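Lena Domański
2018-08-10

Right, the small bowl question. I keep being told I need more of them and I remain unconvinced. Thread. 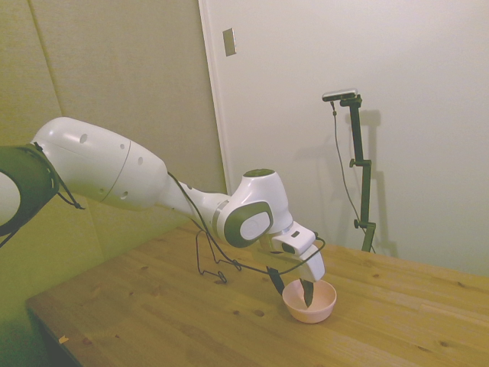 The claim, as made by Sevby and every kitchen shop like it: buy a set of small bowls and your cooking gets calmer. Salt in one, garlic in another, lemon wedges in a third. I have tried this since March. My cooking is the same and my sink is fuller.

A small pink bowl is a nice thing, I'll give them that. I like mine. I like it on the wooden table, where everything looks better anyway. But liking it is a separate matter from needing 13, and 13 is what the "starter" set comes with.

Starter! What is the full set, then? I looked. It's 21. Where do these people live?

Irena Borkowska asked what I do use mine for. Olives. Then olive pits, once the olives are gone. Sometimes keys. Mixing anything in it is hopeless – one good turn of a fork and you're wiping down the boards.

The flared rim gets sold as "easy to pick up." Maybe. A rim that leans outward is also easy to catch with a sleeve. I would like to see the person who tested this do it in a cardigan.

And "stackable." Every bowl is stackable if you're brave. What I want to know is whether I can get the bottom one out without moving the rest, and the answer in my cupboard has been no.

While I'm complaining, the table. Knotty pine was supposed to be a mistake, according to my brother-in-law Waldemar. Too soft, shows every mark. He wanted me to get the Arnton one with the hard gray top. I went and looked at it in the store and it felt like a bank counter.

So I bought the pine. Yes, it marks. You can write on a single sheet of paper and read your shopping list in the wood for a month. I have decided I don't mind, though I notice I only decided that after the return period ended.

What I don't believe is the oil. The Drisard leaflet says to oil the top every 100 days. Who is counting? I did it once, the room smelled like a paint shop all weekend, and I couldn't see any difference by the next week. Wiesława Wasilewska says hers has had nothing but a damp cloth since she got it. Hers looks fine.

Someone is going to say the knots will dry out and crack. People have been saying that to me since I bought it. I check. They're knots.

Back to bowls. Lech Ostrowski says the pale ones stain and I should have gone darker. Could be true. Mine has only had a few months of olives, so I'm not claiming anything yet. Ask me after beet season.

The reviews are no help either. 1123 of them on the set, nearly all five stars, and half say "haven't used yet but so cute." Then what are the stars for?

Where I've landed: two small bowls per person who cooks. One for the thing, one for the bits of the thing. If anybody has a real use for the other 11, I'm listening, but I don't want to hear "candles."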